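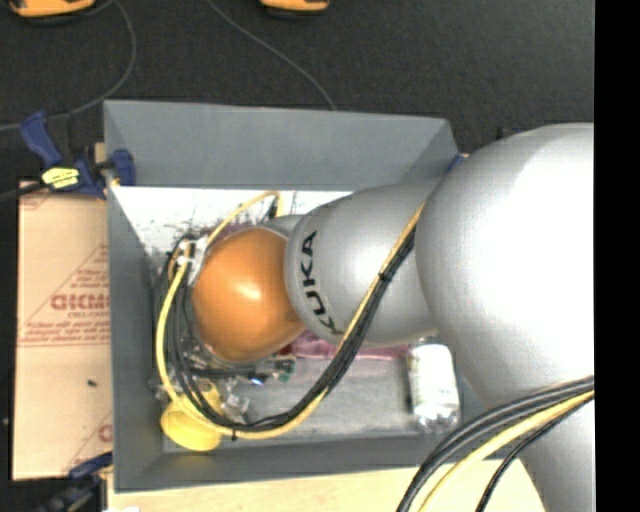 Do people sleep less when they change shifts?

They sleep less for the first couple of nights after the change, and then most of them drift back to whatever was normal for them before.

Figure 2. KUKA arm reaching into a gray bin.

4.2 What the sleep diaries showed

I should say up front that I love diaries as a method, and I know plenty of my colleagues don't. People forget to fill them in, they round everything off, and they write down the bedtime they wish they'd had. All true! But I wanted to know what a shift change feels like from the inside, and a wrist sensor won't tell you that someone lay awake listening to the neighbor's leaf blower. So we went with paper – a small booklet, one page per day, with two lines for times and a big blank box for anything else.

We sent invitations to 300 people working rotating shifts in Pultska and Trindby, and 105 of them sent back a booklet we could use. Between them they filled in 821 pages. I read every one, and Flor Arboleda read them all again without seeing my notes, which was a lot to ask of her during a hot June. Where we disagreed about how to code a page, Mirjam Tanner made the call. Most of our disagreements were over naps. I'd been counting anything the writer called a nap, and Flor wanted a minimum length, so we settled on 30 minutes and recoded the early batches to match.

The pattern in the bedtimes was pretty much what the earlier studies in Section 2 would lead you to expect. The rough patch comes right after moving from days to nights. People went to bed in the morning, dropped off without much trouble, and then woke up around lunchtime and couldn't get back to sleep. Going the other way was easier on the clock but people complained about it more, and I'm still not sure what to make of that. One woman in Trindby wrote that her first early morning felt "like getting off a plane in my own kitchen." Several others said they were sleeping fine and felt terrible anyway.

The blank boxes were where I spent most of my time. I had guessed people would write about noise and light, and they did mention both, especially light (tinfoil on the bedroom window came up a lot). What they mostly wrote about, though, was other people. School pickup, a husband on the opposite rotation, a mother who calls at ten in the morning and feels hurt when the phone is off. Our coding sheet had a single category called "household," and it filled up so fast that we had to split it. The new version separates sleep lost to somebody else's schedule from sleep the writer chose to give up, for example to eat breakfast with the kids. I find that second group really interesting. They knew they'd be tired, they wrote down that they'd be tired, and they said they would do it again next week.

Food came up more than I'd planned for, too. We never asked about meals, so I can't say much here, and what follows is only a note for anyone who wants to pick it up. Writers in Pultska kept describing a second dinner, eaten at the end of a night shift, usually something heavy. Some blamed it for bad sleep and some swore by it. Xiomara Ambrose has suggested we add a meal line to the next booklet, and I think she's right, though it does mean the page gets crowded.

A word about who is missing. People who were having a truly awful time probably didn't mail anything back, and neither did the ones who sleep like logs and had nothing to report. Parents of babies are thin on the ground in our sample as well. I'd be careful about stretching these results to them, or to anybody on fixed nights, who face a different problem and deserve their own study.

Shigeru Hattori, who read a draft of this section, asked whether keeping the diary might have changed how people slept. I think it did, a little. A few writers said outright that they'd started going to bed earlier so they'd have something better to put on the page. We compared first-week pages with later ones and found a small drop in late bedtimes that could be this effect, or could be the shift rotation itself. With booklets this short I can't pull the two apart. The comparison is in Table 3, along with the nap counts under both the old rule and the new one.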